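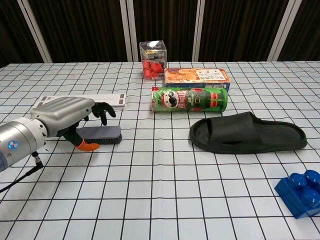

Clearing the snack table, finally

24/05/2022

Quick one today because I have 19 other things to do and this post was supposed to go up before lunch.

So the table. It has the white cloth on it, the one with the thin black squares, and I love that cloth and it shows every single crumb. Every one. Chips are the worst for it. I had a can of Pringles lying there (green one), plus a box of some orange snack with writing on it I can't read, plus the clear plastic box with the red things in it, plus the scrub brush. All on one table. This is how it goes in my house – one thing gets put down and the rest follow it.

Anyway, what I do now. Snacks off first. Cans go standing up in the cupboard, never on their side, they roll. Boxes go flat on the shelf under. The clear box stays out becuase I like being able to see what's in it and otherwise I forget and buy more. I did that in October. Twice.

Then the brush. Dark handle, black bristles, nothing fancy. I use it dry on the cloth, short strokes, always toward the edge, with a dustpan held underneath. Do not wet it first! Wet crumbs turn to paste and then you're washing the whole cloth, and mine takes 2 days to dry properly on the rack in the hall.

The long white thing at the back I leave for last and just lift it, brush under, put it back down.

Someone asked in the comments where the cloth came from. Prestdale, the little home shop, and it was on the clearance shelf so I doubt they still have it. They had a gray one too. I should of bought both.

Still to sort: the drawer with the batteries, the cupboard above the fridge, and the Karppinen tins that don't stack with anything. I keep meaning to measure the shelf before I get new ones and I keep not doing it. Tape measure is in the battery drawer I think.

Ok, gotta run. Drawer post next, if I find the tape.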